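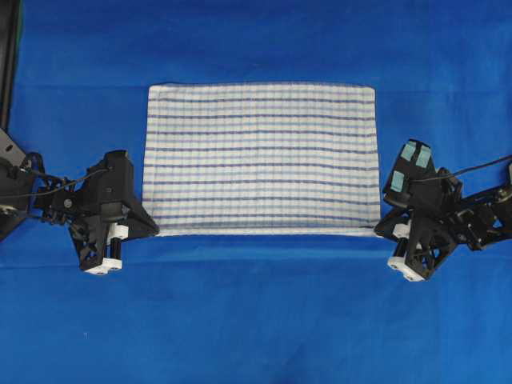 프로린(Prorine) 양팔 키트 사용기, 수건 접기 패키지 포함

결론부터 찾는 분들을 위해 먼저 적습니다. 수건을 접게 하려고 사는 거라면 사지 마세요. 양팔 조작을 배우거나 직접 데이터를 모아 보려는 분이라면 조건부로 고려할 만한데, 그 조건이 꽤 깁니다.

제가 산 건 본체 두 팔에 조종용 팔 두 개, 그리고 판매처 스토브소프(Stovthorpe)가 따로 파는 "가정용 천 다루기 패키지"를 묶은 구성입니다. 관세와 배송비까지 더하니 거의 3,000달러였습니다. 상품 페이지에 크게 적힌 가격에는 전원 장치와 카메라 거치대가 빠져 있으니 장바구니까지 넣어 보고 판단하세요. 저는 그걸 안 했습니다.

조립

상품 페이지에는 오후 한나절이면 된다고 되어 있습니다. 저는 주말 이틀을 다 썼고 평일 저녁도 며칠 들어갔습니다. 출력 부품은 검은색으로 다 뽑혀서 오는데, 서포트 자국이 남은 구멍이 있어서 나사를 넣기 전에 하나씩 다듬어야 했습니다. 억지로 조이다가 링크 하나에 금이 갔고, 교체품을 달라고 했더니 STL 파일을 보내 주더군요. 3D 프린터가 없는 사람은 어쩌라는 건지.

설명서는 94쪽입니다. 분량만 보면 친절할 것 같지만 앞부분은 안전 경고와 회사 소개이고, 정작 그리퍼 조립은 분해도 한 장으로 끝납니다. 왼팔과 오른팔의 케이블 경로가 다르다는 말도 없어요. 왼쪽 케이블을 짧게 고정했다가 팔을 뻗으니 커넥터가 빠졌습니다. 느슨하게 고리를 남겨 두는 게 맞습니다. 보기엔 지저분해도 그게 낫습니다.

모터 ID 설정도 설명서 순서대로 하면 안 됩니다. 전부 연결한 다음에 설정하라고 되어 있는데, 그러면 같은 ID끼리 충돌합니다. 하나씩 꽂고 설정하세요. 사용자 게시판에 메르빈 도버(Mervyn Dawber)라는 분이 정리해 둔 글이 공식 문서보다 훨씬 정확합니다. 회사가 그 글을 공식 지원 페이지에 링크해 두고 설명서는 안 고치는 것도 참 대단한 배짱입니다.

그리퍼

이 키트에서 제일 궁금했던 부분이고 제일 실망한 부분입니다. 손가락은 삼각형 구멍이 뚫린 격자 구조이고 끝에 흰 받침이 달립니다. 가볍고 모양도 그럴듯합니다. 딱딱한 블록이나 컵은 잘 잡습니다. 조종용 팔로 직접 움직여 보면 반응도 생각보다 빠릅니다.

그런데 바닥에 납작하게 깔린 천은 다른 문제입니다. 주방 수건 한 장을 펴 놓고 아래쪽 두 모서리를 양팔로 집어 올리는 게 패키지의 첫 과제인데, 손가락 끝이 모서리에 닿는 데까지는 어렵지 않게 갑니다. 거기서부터가 문제입니다. 너무 높으면 천 위를 스치고 지나가고, 너무 낮으면 바닥을 누르면서 모터가 과부하로 멈춥니다. 그 사이의 여유가 아주 좁습니다. 사람이라면 손톱으로 살짝 밀어서 주름을 만든 다음 집을 텐데, 이 그리퍼에는 손톱 같은 게 없어요.

저는 작업면에 천을 깔아서 조금 나아졌습니다. 맨 책상보다 바닥이 살짝 눌려서 손가락이 들어갈 틈이 생깁니다. 색은 수건과 확실히 다른 게 좋습니다. 저는 파란 천에 흰 바탕 줄무늬 수건을 씁니다. 흰 책상에 흰 수건으로 했을 때는 학습시킨 정책이 모서리를 엉뚱한 데서 찾곤 했습니다. 이런 내용은 유료 패키지 안에 있어야 하는데 없습니다.

천 다루기 패키지

내용물은 시연 데이터 1,916개와 학습 설정 파일, 미리 학습된 모델, 그리고 짧은 동영상 강의입니다. 판매 문구는 "받은 날 바로 수건을 접습니다"였습니다.

받은 날 못 접었습니다. 그다음 주에도 못 접었고요. 미리 학습된 모델은 카메라 높이와 각도가 회사 작업대와 거의 같아야 제대로 움직이는 것 같은데, 그 높이와 각도가 어디에도 적혀 있지 않습니다. 문의했더니 "데이터 영상을 보고 맞춰 보시라"는 답이 왔습니다. 영상 한 장면을 화면에 반투명으로 겹쳐 놓고 카메라를 이리저리 옮겨서 겨우 비슷하게 만들었습니다. 맞춘 뒤에는 반으로 접는 동작이 나오기는 합니다. 가로로 반듯하게 펴 놓은 수건에 한해서요. 조금만 비스듬히 놓으면 한쪽 팔은 모서리를 잡고 다른 팔은 허공을 잡습니다. 빨래 더미에서 꺼낸 구겨진 수건은 시도할 생각도 마세요.

데이터도 들여다봤습니다. 개수는 적힌 대로지만 시작 자세가 거의 똑같은 것들이 줄줄이 이어집니다. 수건도 몇 종류 안 됩니다. 이 정도면 개수를 내세울 일이 아니라 다양성을 먼저 챙겼어야 합니다. 닐톤 모스케라(Nilton Mosquera)의 비교 글에서도 같은 지적을 봤는데, 그분은 저보다 점수를 후하게 줬습니다. 직접 모은 데이터를 섞으면 좋아진다는 이유였습니다. 맞는 말이지만 그건 제가 모은 데이터 덕이지 돈 주고 산 패키지 덕은 아니지 않습니까.

경쟁 제품

브라카드(Brakard)의 양팔 세트를 지인인 나옐리 에스코바르(Nayeli Escobar)의 작업실에서 하루 만져 봤습니다. 값은 더 비싸고 조종용 팔이 무거워서 오래 잡고 있으면 손목이 아픕니다. 대신 문서가 제대로 되어 있고, 카메라 위치가 도면으로 나와 있습니다. 도면 한 장이 이렇게 부러울 줄 몰랐네요. 그리퍼가 천을 못 집는 건 거기도 비슷했습니다. 그러니 얇은 천이 목적이면 어느 쪽을 사든 손가락 끝은 직접 고칠 각오를 해야 합니다.

렝히포(Rengifo)라는 소규모 공방에서 호환 손가락을 판다는 얘기도 있던데, 제가 주문하려고 했을 때는 품절이었습니다. 써 본 분 계시면 댓글 부탁드립니다.

좋았던 점도 적자면

조종용 팔의 느낌은 좋습니다. 양손으로 잡고 움직이면 본체가 거의 그대로 따라오고, 처음 만져 본 가족도 금방 익혔습니다. 부품이 표준 규격이라 나사나 케이블을 구하기 쉽습니다. 소프트웨어는 기록과 재생이 안정적이고, 긴 시간 녹화해도 파일이 깨진 적은 없었습니다. 팔 자체의 소음도 참을 만합니다. 아파트에서 밤에 돌려도 민원은 없었습니다.

아쉬운 점은 위에 다 썼지만 하나 더 있습니다. 모터가 뜨거워집니다. 연속으로 돌리다 보면 팔이 미묘하게 처지고, 처진 만큼 손가락 높이가 달라져서 방금까지 되던 동작이 안 됩니다. 쉬었다가 다시 영점을 잡으면 돌아옵니다. 회사는 "정상 범위"라고 합니다. 컵을 옮길 때는 정상 범위겠지만 수건 모서리 앞에서는 실패입니다.

누구에게 맞을까

납땜은 안 해도 되지만 터미널 화면을 무서워하면 안 됩니다. 파이썬 환경이 꼬였을 때 혼자 풀 수 있어야 하고, 안 되는 이유를 찾는 일 자체가 재미있어야 합니다. 그런 분이라면 본체만 사세요. 천 다루기 패키지는 빼고요. 그 돈으로 여분 모터를 사는 편이 낫습니다.

별점은 본체 다섯 개 중 세 개, 패키지는 한 개입니다. 패키지는 환불 신청을 해 둔 상태인데 "디지털 상품이라 검토가 필요하다"는 자동 답장만 왔습니다. 답이 오면 여기에 추가하겠습니다.

추가: 카메라 높이를 물어보신 분이 계셔서요. 저는 작업면 뒤쪽에 세로 기둥을 세우고 거기에 달아 쓰는데, 기둥이 흔들리면 매번 다시 맞춰야 하니 꼭 단단히 고정하세요. 정확한 수치는 키트를 받은 시기에 따라 렌즈가 다르다고 해서 적지 않습니다. 회사 쪽 데이터 영상과 겹쳐 보는 방법이 번거로워도 지금은 제일 확실합니다.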